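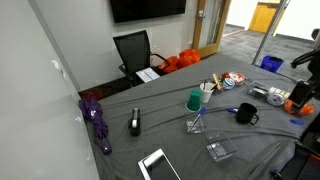
# The Shared Table Problem

Every small office has one table that collects things. It is usually the biggest surface in the room with the most chairs, and it has no owner. People set something down on the way to a meeting and pick it up in April, or they don't.

Parveen Selvanayagam has spent ten years helping small companies sort out their supplies. She runs Trultora, a two-person business that does office moves and, more often now, office cleanups for firms that are staying put. Most of her calls are about a meeting room.

"They tell me they need more storage," she says. "Then I look at the table and it's an umbrella, tape, a mug, some pens. They have storage. They need to decide what the table is for."

Her first visit rarely involves throwing anything out. She asks the staff to sort what is on the table by how often they reach for it. Tape and markers tend to land in the daily group. Holiday ornaments, spare cups and umbrellas land in the other one, and those leave the room first. A folded umbrella belongs by the door. A ball-shaped ornament can go in a box with the rest of the decorations, labeled, on a high shelf.

Paper cups are a separate matter. Once a paper cup has a stirring stick and a few plastic utensils in it, people treat it as a utensil holder and it can stay for months. Selvanayagam replaces it with a real container or moves the utensils to the kitchen.

Cloth on the table is a question of taste. It cuts down on noise and saves the surface from scratches, but it wrinkles, and small pieces get lost in the folds. If you use one, pull it flat when you clear up for the day. Short rolls of tape and little plastic parts do better in a container with sides.

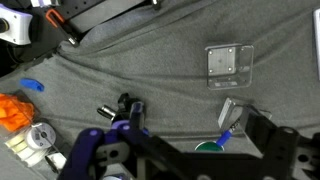
## Clear containers, and their limits

Clear plastic is the standard advice for small supplies. You can see what is inside without opening anything, and a roll of tape next to a clear tub of something orange is easy to tell apart from across the room.

Koen Mulder, who manages the office at Wostell, a parts distributor with 125 employees, bought clear boxes and trays for every room two years ago. He still likes them, with some reservations.

"The flat ones disappear," he says. "You put a clear tray down on a gray table and people set papers on top of it."

His fix was to give the flat trays a fixed spot and use them only for pens and markers. Deeper containers hold tape. Anything bigger goes in a drawer. He also asks people to write their names on their own markers, a habit left over from his previous job at a print shop, and he says fewer of them wander off now.
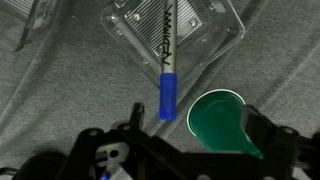 Mulder's other rule concerns cups. Each person keeps one at work, in a color they choose, and it goes back to the kitchen at 4 p.m. whether it has been used or not. A colored plastic cup is easy to spot and easy to return. Black mugs all look alike, and the kitchen at Wostell has a shelf of eight that have gone unclaimed.

Inese Baranauskienė, the office coordinator at Gavalas, takes a looser approach. She lets the table fill up during the week and clears it in one go, which takes roughly 10 minutes. Tape goes back in its tub, markers get tested on scrap paper, and shopping bags are folded or sent home with whoever brought them. Dead pens go in the trash right then, so they don't end up back in the box.

She keeps one box with no assigned contents for things she can't place. It gets emptied at the end of the month, and anything left in it goes on a table by the front entrance for people to take.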